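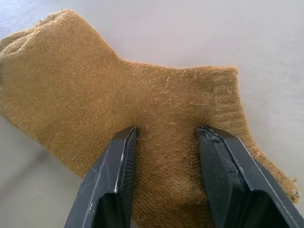
Attachment 1: tan ankle sock, lint on the knit, fuzz along the cuff edge.

Ticket 274
Queue: Laundry, returns and finish
Product: Trornitz ankle sock, tan
Site: Skollthorpe
Reported by: Annunziata Gentile
Priority: Normal
Status: Closed, workaround in place

Original report

Tan ankle socks are coming out of the wash and dry cycle with pale lint on the outside. The fibers are short and curly, yellowish white, and easy to see against the darker knit. On the attached one they are thickest across the upper middle and toward the cuff. There is also stray fiber standing up along the top edge and at the cuff opening, where the edge looks slightly frayed.

The black and gray pairs from the same drawer stock do not show this, or not enough to notice on the sorting table. A lint roller takes most of it off but leaves the fuzz at the edges. I need to know if this is a product fault (return to Trornitz) or something we are doing.

Machine: Lui front loader, program 6, mixed colors. Dryer: Barkosov, normal heat. Detergent unchanged since May.

Log

Entry 1, 9:40 a.m.
Two separate questions here, so I am treating them separately. Pale fiber lying on the surface is one. Fuzz growing out of the outline is the other. The first is normally transfer from another item. The second is normally the sock's own yarn working loose. Please confirm what else was in the load.

Entry 2, 10:15 a.m. (A. Gentile)
Load list: socks, dish cloths, two cream bath towels. The towels are new and had been washed once before.

Entry 3, 10:30 a.m.
Towels are the likely source. New terry sheds for the first several washes, and cream terry gives a fiber of this color. Ribbed knit holds it because the strands settle between the ribs. Dark smooth socks let go of it in the dryer more easily.

Test A: wash four affected socks with no towels, turned inside out, program 6. Air dry.
Test B: wash four unaffected socks with the same towels, right side out, program 6. Barkosov dryer, normal heat.
Clean both filters before each run. Do not use the lint roller on either set until they have been compared.

Entry 4, 2:20 p.m. (A. Gentile)
Lui drain filter opened. Gray felted plug in it, plus a hair tie. Dryer screen had a full mat across it, mostly cream. Log sheet on the wall shows the drain filter last cleaned 90 loads ago. Both cleaned, Test A started.

Entry 5, Monday, 8:50 a.m. (A. Gentile)
Test A: clearly less loose lint on all four. Edge fuzz at the cuff unchanged.
Test B: pale lint on all four, same type as the original report. No new fuzz at the edges that I can see.

Entry 6, 9:25 a.m.
Consistent with transfer from the towels, made worse by the blocked filter. When the drain filter is restricted, rinse water leaves slowly and the lint resettles on the load. Test B still showed lint with clean filters, so the filter is a contributing cause only.

Edge fuzz: surface wear on the yarn. Checked the stock file, lot 665. No other complaints against it. Cuff stitching on the reported pair was tugged by hand and no stitches ran, so I am not calling this a seam fault. Not returnable on present evidence.

Entry 7, 11:05 a.m. (A. Gentile)
Can the fuzz be removed? These go back into the drawer as usable pairs.

Entry 8, 11:20 a.m.
Fabric shaver on low, sock laid flat and dry. Work along the ribs. Stay off the cuff opening itself - the blade can catch the edge yarn. Long single strands should be cut with scissors and not pulled.

Resolution

1. Wash new towels alone until the dryer screen comes out with a thin layer only.
2. Tan socks go inside out, in a mesh bag, with other socks or shirts.
3. Clean the Lui drain filter every Monday and enter it on the wall sheet.
4. Clear the Barkosov screen before every load.
5. Roll off loose lint when the sock is fully dry.

Reopen if a cuff stitch runs, or if lint shows up on a load with no terry in it. In that case attach a photo of the inside of the sock as well.

Closing note (A. Gentile): Mesh bags are on the second shelf. Towels now have their own bin. The air-dried set from Test A is back in the drawer.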